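768 shares | 14 comments

So I finally caved and bought the Noltstead kettle, the gooseneck one, after my old stovetop whistler gave up on me. I've had it since April and I'm smitten! It pours in a lovely thin stream – great for coffee, painfully slow for pasta water.

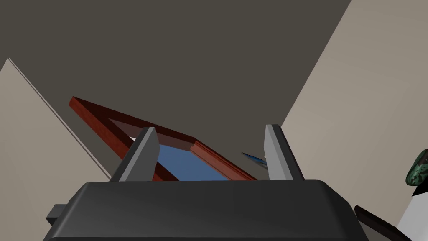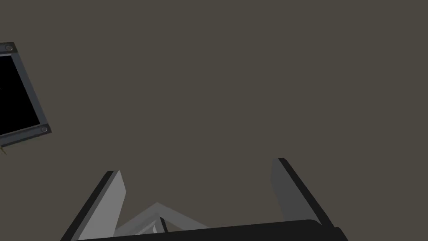 Clyde Abernathy wrote back that his takes forever to boil and the lid sticks, so he'd go for the bigger Zirkville. Mine sticks a bit too (a little wiggle sorts it). I'd still buy it again.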